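Tenach upholstered armchair, beige: review after one month

Reviewed by Marit Backlund

The Tenach is a low upholstered armchair sold by Brerside in one size and two colors. I bought the beige at the Ranbridge store in August. It replaced an older chair with wooden arms that had worked loose at the joints.

Assembly

Two people, one hex key (supplied). The arms bolt to the seat base from below, and the back drops onto brackets and is secured last. Start all the bolts by hand before tightening any of them. The instruction sheet puts this advice on the final page, after the step where it applies.

Fabric and arms

The cover is a soft, velvety weave. It shows the direction of the last hand that passed over it, so the arm tops change shade with use; a clothes brush evens this out. The arms are rounded and wide, comfortable for a forearm but unsuitable for a cup. Creasing where the arm meets the seat was present from the first day and has not increased. I compared it with a metal-framed side chair of mine, whose grayish-mauve cover wrinkles far more.

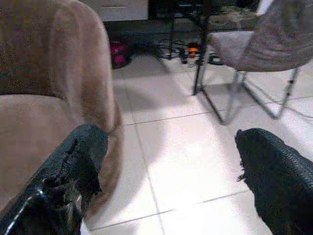

Stability on tile

The feet are plain plastic. On ceramic tile the chair slides backward if the sitter drops into it. Felt pads made this worse. Rubber pads stopped it, although the chair must then be lifted to clean underneath -- a job for two people.

Cushion and daily use

I keep a plush cushion on mine for lower back support. The seat is deep, and without a cushion anyone of average height will sit with the back unsupported. The ribbed part of the arm collects crumbs and lint between the ridges. A narrow vacuum nozzle clears it; a wide one passes over the top and leaves most of it behind.

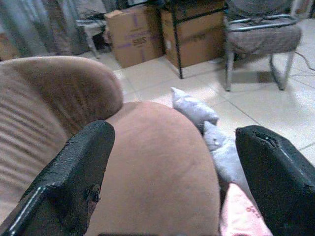

Tan cushion beside the arm, with the ribbing below the rounded top.

Faults

One seam under the seat had a loose thread on delivery. Brerside offered an exchange, which I declined. The covers do not come off, so spills must be treated in place.

Verdict

Recommended for reading and general sitting. Taller users should try the Hendricks first -- it has a higher back and firmer arms.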